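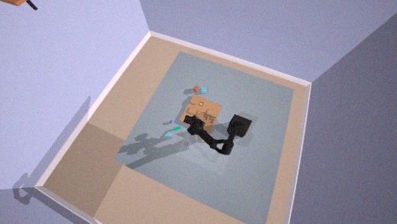
Sim progress thread for the manipulation project, team of three, Nustcombe campus. Posting mostly so the spring group has something to search for. 1/

Task as assigned: pick a named block, place it on the board, release, retract. The target changes per episode. Everything else on the mat is a distractor. 2/

Room, mat and board are fixed meshes. Block poses, block colors and light direction are randomized at reset. We left shadows on. Kianoush Amini argued for turning them off to save render time and lost the vote. 3/

Training set is 1440 episodes, generated overnight on the Kinthorpe lab machine. Scripted expert, no teleop. Episodes are capped at 300 steps. Anything that hits the cap is thrown out and regenerated with a new seed. 4/

First bug, cost us most of October: gripper frame and wrist frame were swapped in the export. Inverse kinematics converged fine. The fingers just closed in the wrong place every time, same offset, same direction. If your error is that consistent, check the transforms before you touch the policy. 5/

Second bug: small blocks sinking into the board on contact. Contact margin was left at the default from the Keane starter repo, which assumes larger objects. Dropped the physics timestep to 2 ms and set the margin per object. Sinking stopped. Sim got slower. 6/

Physics and control rates are separate. The policy runs at 20 Hz, the solver does its own thing underneath. Kourosh Khosravi wrote the wrapper for this and it's the one file in the repo with real comments. 7/

Known weak spot: pale blocks next to each other. Orange against cyan is easy. Two blocks of similar color and the policy goes for the closer one regardless of the instruction. Probably our labels. The color names come from a lookup table with hard thresholds - a few hues land on the boundary. 8/

Someone asked why the arm starts folded over the board on some resets. Start pose is sampled too. A fixed home pose gave nicer curves and a policy that fell apart if you nudged one joint. 9/

Next: same policy on the Skerport arm in the teaching lab. We have the bench Tuesday afternoon. Joint limits on the real one are tighter than in our model, so the retract move has to be redone first. 10/

Repo gets cleaned up after grading. Please don't ask for the checkpoint before then, it's tied to a config that only exists on Kianoush's laptop. 11/11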